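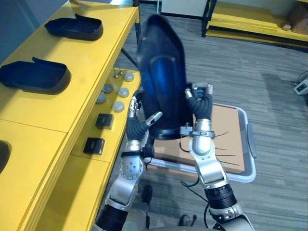
*The dark blue shell, held up over a cardboard-lined bin.*

Hello lovely readers, and hello too if you've wandered in from somewhere else! I'm looking for some people to help me with something on the blog this spring, and I'd be so pleased if a few of you fancied joining in.

As lots of you know, I've been writing up beauty bits and pieces here for a good long while, and the part I've always felt a little uneasy about is that every review is only ever my review. I have dry, rather fussy skin and very fine hair, so if a cream sinks in nicely on me that doesn't tell you much if your skin is oily, or if you have a thick head of curls. So I'm putting together a reader testing panel, and I'd like to find 4 people to be on it.

**What you'd be trying**

There are 3 products to begin with: a hand balm from Namitz, an overnight hair mask from Hova and a cleansing oil from Flanico. I've bought all of them with my own money (the Flanico one was in the sale, hooray) and none of the brands have asked for this or will see your words before they go up. You'd get a full-size one of each and they're yours to keep, whether you love them or end up giving them to your sister.

**What I'd ask of you**

- Use each product for 2 weeks, one after the other, as you normally would at home
- Jot down a few notes as you go along. Scribbles on your phone are fine
- Send me roughly 100 words on each one at the end, plus a photo if you're happy to (no faces needed, a hand or a bathroom shelf will do nicely)
- Tell me if something stings or brings you out in a rash, and stop using it straight away

Please don't worry about being a good writer. Vaida Vasiliauskas, who many of you will know from the comments, has kindly offered to tidy up spelling and put everything in order, and she's very gentle with it. She won't change your opinion. If you think the hair mask smells like old raincoats, then that's what the post will say!

**Who can join in**

Anyone aged 18 or over, anywhere I can post a parcel. I can cover postage to the UK and most of Europe, and if you live further away do still write and we'll see what it comes to. You don't need a blog of your own or any followers at all. I'd particularly love to hear from men, as my readers keep asking what their husbands might use, and from anybody over sixty. If you have a nut allergy I'm afraid I'll have to say no this time, as the cleansing oil has sweet almond in it.

**How to put your name down**

Send me a message through the contact page with "Panel" as the subject, and tell me:

- your first name and which country you're in
- what your skin and hair are like
- any allergies
- one product you've bought more than once, and why (I'm just nosy about this)

I'll be taking names until the end of January, and I'll write back to everyone, chosen or not. Parcels go out in February. If you've asked me something already and I've been slow to answer, do give me a nudge, the inbox has been a bit of a muddle lately.

Thank you so much for reading, and please pass this on to a friend if you think they'd enjoy it x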